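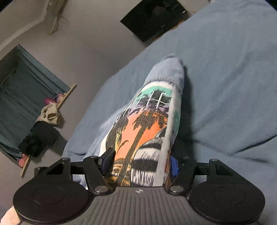

Grilenov launches Griltuva, a hand-held gripper kit for teaching robots the household jobs

Grilenov has opened orders for Griltuva, a hand-held gripper kit that lets people record everyday tasks with their own hands, in their own rooms, and turn those recordings into training material for robot arms. The kit goes on sale in June and costs £728, with a second version for teams at £1,216.

Picking up a sock sounds like nothing. For a robot it is still one of the most awkward jobs in the house. Fabric folds, bunches and twists, and it never lies the same way twice. A patterned sock on a rumpled bed cover is soft cloth on top of more soft cloth, and the gripper has to take hold of one and leave the other where it is. Griltuva was designed with exactly this sort of work in mind.

The person holding the tool closes the jaws, lifts, moves and lets go, while a camera mounted on the tool records from the gripper's point of view. There is no robot arm to set up and no joystick to learn. The black linkage arms on either side of the ribbed grey body can be serviced at home with the hex keys supplied, and replacement parts are sold singly.

"We wanted something you could pick up and use before your tea had gone cold," said Angus Geddes, who leads product design at Grilenov. "Our early testers went straight for the laundry, and I was delighted, because laundry is where the older tools let people down. You learn a huge amount from watching someone pick up a sock. They change their mind halfway down, they turn the wrist a bit, they go for the cuff and not the toe. All of that ends up in the recording."

Real rooms, real clutter

Much robot training has been done on tidy benches under steady light. Grilenov's view is that homes are a better place to learn about homes. Griltuva is meant to go into bedrooms, kitchens and hallways as they are, with curtains, carpets and clothes left on the sill.

To try this out, the company worked with Mikwood, a studio that fits out small flats, and with the robotics team at McPhee, which builds arms for assisted living. Mikwood's staff used the kit in furnished rooms for several weeks, sorting clothes, making beds and clearing surfaces. McPhee then used the recordings to train its own arm on a set of laundry jobs, and has since ordered nine team kits for its workshops.

The trial also changed the product. Testers found the first handle too thick for smaller hands, so it was slimmed down and is now supplied with two sizes of grip sleeve. The trigger spring was softened after complaints of sore fingers – a fair point, as a long session can mean picking up the same jumper over and over again.

"The softer spring came straight from the people doing the folding," said Geddes. "They were right and we were wrong. It's a much nicer tool for it."

What comes with the kit

The standard kit contains the gripper, camera and mount, a charging lead, grip sleeves, hex keys and a padded case. The team version adds a second gripper and a spare set of linkage parts, so that two-handed work such as folding a sheet or pairing socks can be recorded as well.

Recordings are stored on a memory card and stay there until the user decides to copy them. The desktop software trims clips, lets users label each task and blurs faces before anything is shared. It runs on Windows, Mac and Linux, and is included in the price.

Grilenov is also setting aside 100 standard kits for schools, colleges and community workshops, to be lent free of charge for one term at a time. Each loan kit comes with a short set of starter tasks, beginning with socks and working up to shirts, which remain tricky for everyone. Groups can apply through the Grilenov website from June.

Availability

Griltuva can be ordered directly from Grilenov. Orders are sent out in the sequence they arrive, and team kits can be collected from the company's workshop by arrangement. Review units are available to press on request from the Grilenov press office.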